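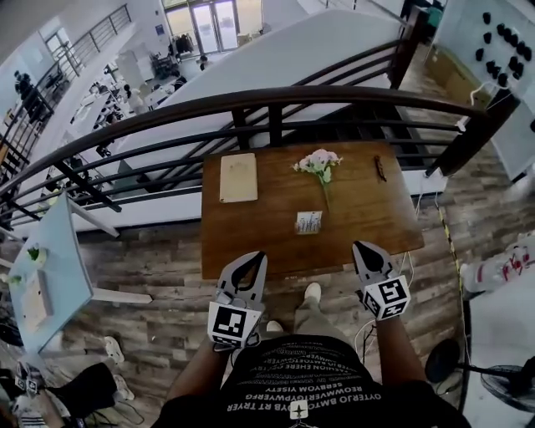 roya_sh
Bonjour à toutes et à tous. Je cherche des conseils pour lire à voix haute en groupe un roman assez long, dans une langue que la moitié des participants apprennent encore. Nous nous réunissons une fois par mois, autour d'une table en bois brun placée contre une rampe plus foncée, et nous lisons « Adine », un livre de 181 pages. Au rythme actuel, nous finirons dans très longtemps. Est-ce que vous coupez des passages ? Est-ce que vous demandez à chacun de préparer ses pages à la maison ? Je m'excuse pour mes fautes, le français est ma troisième langue.
Roya Shirazi

Unmont
Bonjour Roya, votre français est très bien. Chez nous, on ne coupe jamais. Un roman coupé, c'est un résumé, et un résumé se lit tout seul dans le bus. On a mis deux hivers pour un livre de plus de 200 pages et personne n'en est mort.

Rashti
Je ne suis pas d'accord avec Unmont. Dans un groupe d'apprenants, les descriptions de paysage font fuir les gens. En janvier, nous avons perdu 4 personnes pendant un seul chapitre sur un marais. Depuis, l'animateur raconte ces parties en quelques phrases et on lit les dialogues en entier. Les dialogues, tout le monde les aime, même ceux qui lisent lentement.

roya_sh
Merci pour vos réponses. Rashti, je comprends votre idée, mais dans « Adine » les dialogues sont rares. Il y a surtout des lettres. Peut-être que je peux donner chaque lettre à un lecteur différent — ainsi chacun garde le même personnage jusqu'à la fin ?

Ardalan Hassanpour
Une voix par personnage, oui, cela fonctionne bien, à condition que les gens viennent régulièrement. Nous avons essayé dans notre groupe, Iltomon, et il a fallu remplacer la tante deux fois. Je vous propose aussi de limiter chaque lecteur à trois pages. Après trois pages, la voix se fatigue et l'accent revient plus fort, je le remarque chez moi.

Unmont
Trois pages, c'est peu. On vient à peine d'entrer dans la phrase de quelqu'un et déjà il faut changer.

Ardalan Hassanpour
Pour un lecteur natif, je suis d'accord avec vous. Pour moi, trois pages, c'est déjà une petite montagne.

Rashti
Et la préparation à la maison ? Roya l'a demandé et nous n'avons pas répondu. Moi je suis contre : ceux qui n'ont pas eu le temps n'osent plus venir.

roya_sh
C'est exactement ma crainte. Je pense que je vais envoyer seulement une liste de mots difficiles avant la séance, sans obligation. Pour les lettres, j'essaie la méthode d'Ardalan avec trois pages au maximum, et je ne coupe rien pour l'instant — pardon, Rashti.

Rashti
Pas de problème. Évitez quand même les marais.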